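Tetlow Microfiber Care: Frequently Asked Questions
Last updated 2020-11-16

Does this page apply to all Tetlow cloths?
It applies to the general-purpose, glass and drying cloths. Disposable wipes and mop pads are covered on the Kelport accessories page.

Should new cloths be washed before first use?
Yes. Wash them once, separately, without detergent. This removes loose fiber and surplus dye. Dark and saturated colors may release dye for two or three washes and should be kept away from white cloths during that time.

What water temperature should I use?
Warm or cold. Very hot water shortens the life of the split fiber and can set some stains.

Which detergents are suitable?
Any liquid detergent without fabric softener, bleach or added fragrance oils. Powder that does not dissolve fully can lodge between the fibers and scratch glossy surfaces. Use half the dose printed on the bottle for a small load.

Why is fabric softener excluded?
Softener coats the fiber and reduces absorbency. If a cloth has been washed with softener by mistake, run it through 4 plain warm cycles and test it on a wet counter. Dryer sheets have the same effect.

Can microfiber be washed with cotton?
It should not be. Cotton sheds lint, and microfiber holds on to it through rinsing and drying. 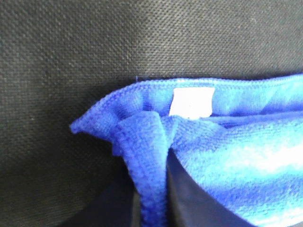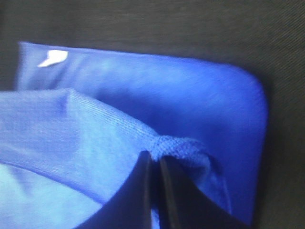 Blue cloth on dark gray fabric.

How do I remove wax or polish residue?
Soak the cloth in warm water with a small amount of dish soap for 19 minutes, work the residue out by hand, then wash as usual. Cloths used with wax should be kept for wax only.

Can I use a tumble dryer?
Yes, on low heat or air only. Clean the lint filter first. Line drying is also acceptable.

Can the cloths be ironed?
No. The fiber is a polyester and polyamide blend and will melt.

How should cloths be stored?
Fold them dry and keep them in a closed drawer or bin. Cloths left on open shelves in a workshop collect grit.

When should a cloth be replaced?
Replace it when it pushes water across the surface after a correct wash, or when the edge stitching has come loose. Worn cloths can be moved to floors and wheels.

What is the difference between Collet and Nirnideck cloths?
Collet is the short-pile range for glass and screens. Nirnideck is the long-pile range for drying. Care is identical.

Is there a bulk pack?
Item 3980 contains 5 general-purpose cloths in one color. Mixed-color packs return in March.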